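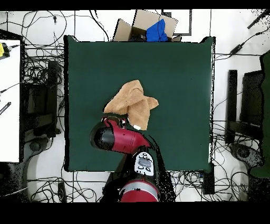
Melt blowing

Melt blowing is a way of making very fine plastic fibers by squeezing molten polymer through a row of tiny holes and hitting it with fast hot air. I ran a line at Flesitz for 9 years, so I'm going to write this entry the way I'd explain it to a new hire.

Polypropylene is the usual feedstock. Pellets go into an extruder, get melted and filtered, and a gear pump pushes the melt to the die at a steady rate. The air jets on both sides stretch each strand until it's only a few microns thick (sometimes a lot less!), and the fibers land on a moving belt as a web.

The web holds together mostly by tangling and a bit of sticking — no binder needed. Filters, wipes and oil sorbents all get made this way.

Problems

Shot is the big one. These are little beads of polymer that never got drawn out, and you can feel them with a fingertip. Vlasta Jurić taught me to check the air temperature first and the die second. Our die at Brendville had more than 2,000 holes, and cleaning it took most of a shift.

Related processes

Spunbonding gives thicker, stronger fibers. Electrospinning goes finer but it's slow. Layered spunbond and melt-blown fabrics are covered under SMS.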